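Hand-Held Gripper Work
(from the Civura pages on automation and jobs)

Hand-held gripper work is the job of doing ordinary chores with a pair of robot-style grippers in your own hands, so that the movements can be recorded and later used to teach a machine. It goes by a few names. At Orozco, where I did it, the payroll system said "demonstration operator," the door said "Collection," and everybody on the floor just said "grips," as in "are you on grips or on desk today?" I'm the main author of this entry and I've kept it in my own voice, which the editors here allow as long as I say so. So, I've said so!

Background

Orozco started out as a cleaning contractor for offices and small hotels. It had crews, vans, a supply room and a phone that never stopped. When the company signed on with Piveck to help develop cleaning and restocking robots, a bunch of us from the crews were asked if we wanted to move indoors and do the demonstrating. The first group started on Monday, February 15, 2021, with Soledad Ochoa as floor lead, and I came over in the second group (I had a bad knee and the stairs at one of our hotel accounts were killing me).

The reasoning behind hiring cleaners was pretty simple. If you want a machine to restock a bathroom the way it gets done on a real shift, you ask people who have restocked a whole lot of bathrooms. Damián Montes, who ran the Piveck side, told us on day one that he could teach anyone the grippers in a week but he couldn't teach anyone ten years of hotel rooms.

The work

A shift is made up of short takes. You get a task on a card, something like moving a roll from one spot to another or wiping down a counter, and you do it start to finish with the grippers only. No fingers. Then you reset everything and do it again, usually with the objects moved a little. A full day at Orozco was 100 good takes per person, and a "good" take meant you didn't drop anything, didn't block the markers, and didn't stop halfway to scratch your nose, which is harder than it sounds.

The grippers themselves are light, but you feel them by lunch. You squeeze to close the jaws, so it's all in the hand and forearm. The white cubes with the black-and-white patterns are there so the software can tell where each gripper is and which way it's pointing. New people always hold them too close to the body, and then the cubes get covered, and then the take gets tossed, and then they get mad. I sure did.

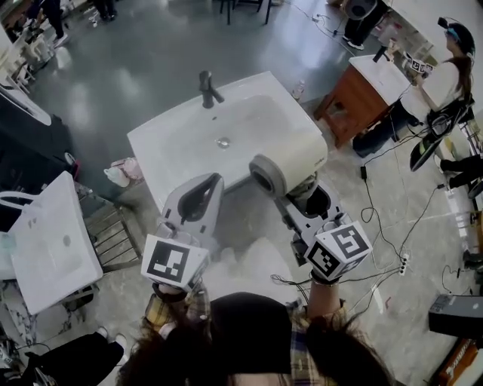 Do the people doing this job need a technical background?

Most of the people hired at Orozco had none at all. Training ran one week and covered the grippers, the task cards and how to flag a bad take, and the software side was handled by a separate desk.

What changed for the crews

Pay was the first thing anybody asked about. Grips paid a little more per hour than the vans, but there were no tips and no overtime, so for some people it came out even or slightly under. Maricruz Mendoza went back to the hotel crew after two months for exactly that reason, and she was one of the best we had. I don't blame her one bit.

The hours were the big plus. Days only, same building, no driving across town at five in the morning. For parents it made a huge difference, and I noticed people were a lot less worn out in the legs and back. The soreness moved instead of going away, though. Hands, wrists, necks. After enough complaints the company brought in a rule of ten minutes off for every forty on, and that helped more than the stretches on the poster did.

Being recorded took getting used to. The recordings were supposed to be about the task, but they catch whatever is going on in the room, and it took a while before we got a written policy on who could watch them and for how long they were kept. Berenice Solís pushed for that one and she pushed hard (she printed her draft and handed it out in the break room). The final version was two pages and mostly hers.

The other change was in how people talked about their own work. On the vans, you just clean. On grips you have to decide what counts as done. Is the roll in the right place? Is the basin clean enough? We had long arguments about this, and some of them ended up in the task cards word for word.

Effect on jobs

The honest state of things is mixed. Orozco had 577 employees when the demonstration floor opened. Nobody was let go directly because of it, but the van crews stopped replacing people who left, and that adds up. Nigel Holroyd, the operations manager, always described this as "natural turnover." The crews had other words for it.

On the plus side, a few former cleaners moved on to the review desk, where they check takes and write cards. I'm one of them now, and I like it, knee included. The backlog on the week I'm writing this is 1370 takes.

See also

Task card
Nitik (scheduling software)
Wrist strain in repetitive work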